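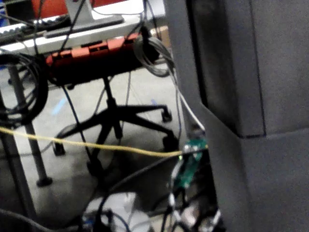 찬송 번호판은 예배당 어느 쪽에 거는 것이 좋을까요?
회중석에서 보아 강대상 왼쪽 벽, 맨 뒷줄에 앉은 분도 고개를 들면 바로 읽을 수 있는 높이를 권해 드립니다.

3장. 번호판 걸기와 숫자판 끼우기

시작하시기 전에 상자 안에 벽걸이 고리 2개와 나사 4개가 들어 있는지 한번 살펴봐 주세요. 작은 봉투라서 포장지와 함께 버리시는 분들이 의외로 많답니다.

1. 걸 자리를 정하고 연필로 살짝 표시합니다. 혼자 하시기보다는 한 분이 뒷자리에 앉아 봐 주시면 훨씬 수월해요.
2. 고리를 벽에 대고 나사로 고정합니다.
3. 번호판 뒷면의 홈을 고리에 맞춰 위에서 아래로 천천히 내려 겁니다.

주의: 석고보드 벽에는 동봉된 나사만으로 걸지 마시고, 꼭 전용 앵커를 따로 준비해 주세요.

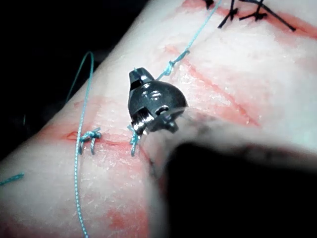 표은결
Skivstead 예배용품 사용 안내서 집필 담당

이제 숫자를 끼울 차례입니다. 저는 이 시간을 참 좋아해요. 아무도 없는 예배당에서 그날 부를 찬송을 한 장 한 장 끼우다 보면 어느새 속으로 흥얼거리게 되거든요!

4. 첫 찬송이 401장이라면 맨 윗줄 왼쪽부터 4, 0, 1을 차례로 밀어 넣습니다.
5. 다음 찬송, 이를테면 531장은 바로 아랫줄에 끼웁니다.
6. 뒷자리로 가서 숫자가 기울지 않았는지 확인합니다.

참고: 6과 9는 같은 판을 돌려 쓰지 않습니다. 밑줄이 아래로 오게 끼우시면 됩니다.

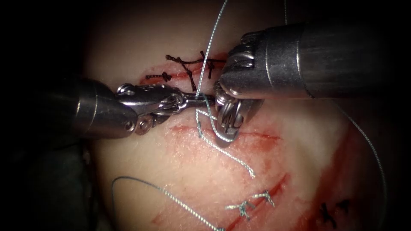
그리고 예배를 마치면 숫자판을 빼서 보관함에 순서대로 넣어 주세요. 조금 귀찮으시더라도 이렇게 해 두면 다음 주에 8을 찾아 온 서랍을 뒤지는 일이 없어요. 먼지는 마른 천으로 닦고, 물걸레나 광택제는 쓰지 않습니다.

주의: 줄에 숫자판이 뻑뻑하게 들어갈 때는 망치로 두드리지 마세요. 홈에 양초를 얇게 문지른 뒤 다시 밀어 보시고, 그래도 안 되면 Waltley 서비스 창구로 연락 주시기 바랍니다.

2021년 7월 개정. 절기 색 띠를 다는 방법은 4장에 이어집니다.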